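3.2 Household linen and the drying of washed produce

Interviews in Nostesberg and Flollville covered what people do with fruit and vegetables between the shop and the plate. We spoke to 40 households, all of which cooked at home on most days. Questions were put in the kitchen, usually while a meal was being made, and followed the order set out by Jardine and Varela in the earlier Mendoza survey.

Most respondents washed fruit under the cold tap and left it on a cloth to drain. Few bought cloths for this purpose. A towel began as a hand towel or tea towel, moved to drying dishes, and ended up under wet produce or on the floor. Respondents in Flollville kept these uses apart more strictly than those in Nostesberg, where one towel often served for everything until wash day. Fruit with a thick skin, such as bananas and lemons, was often not washed at all — several people found the question odd. Figure 4 shows items of the kinds discussed.
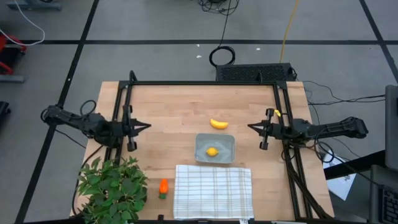
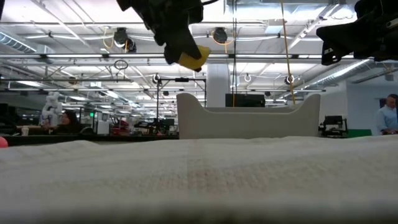
Figure 4. Towel with produce and a shallow container (first panel); towel surface at close range (second panel).

Washing habits for the cloths themselves varied more than we had expected. Three respondents boiled theirs. Others put them in with bed linen, and two washed them by hand in the sink after the evening meal. Older respondents tended to judge a cloth by smell and younger ones by stains, though the sample is too small to press this point. Medrano found a similar split in Perna, but his interviews were held in October, when windows are shut and cloths dry slowly indoors.

We use cookies to improve your visit. Accept all | Manage settings

Weave was mentioned less often than age. Respondents preferred old cloths because they took up water better, and new ones were sometimes washed several times before being used near food.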